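Shared workshop tests ceiling-hung arm in simulation before the build

Members of the Flusuto workshop have a ceiling-mounted robot arm running in simulation and plan to start putting up the real one in August.

The project, called Nasar, is meant to clear and sort a shared bench. Agnes Åberg, who leads the build, said the group chose a ceiling mount to keep the tabletop free for people working at it.

"We had the arm on a stand at first and you were always reaching past it," Åberg said. "Hanging it up means we have to get the reach right before anyone drills a hole."

The simulated bench is set with ordinary household items, including a mug, a banana, a plate and some cans, along with a yellow crate. The arm picks up objects one at a time.

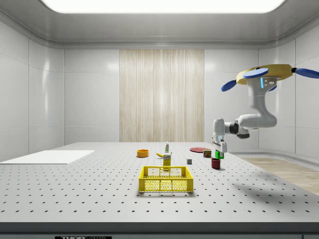
Four members have worked on the software over the past three months, mostly in the evenings. The model lets them try different mounting heights and check whether the elbow comes too close to a wall. Three heights have been tried so far, and the middle one is the current choice.

The parts budget is 2890 dollars, almost all of it for the arm's joints and the steel plate that will carry it. Backlund, a metal shop two doors down, is cutting the plate. The controller code builds on an earlier Flusuto project, Brurnard, which moved a camera along a rail.

Åberg said the ceiling beams still need to be checked before the plate goes up. The workshop is open to visitors from 6 p.m. on project nights, and the simulation can be run on the computer by the front door.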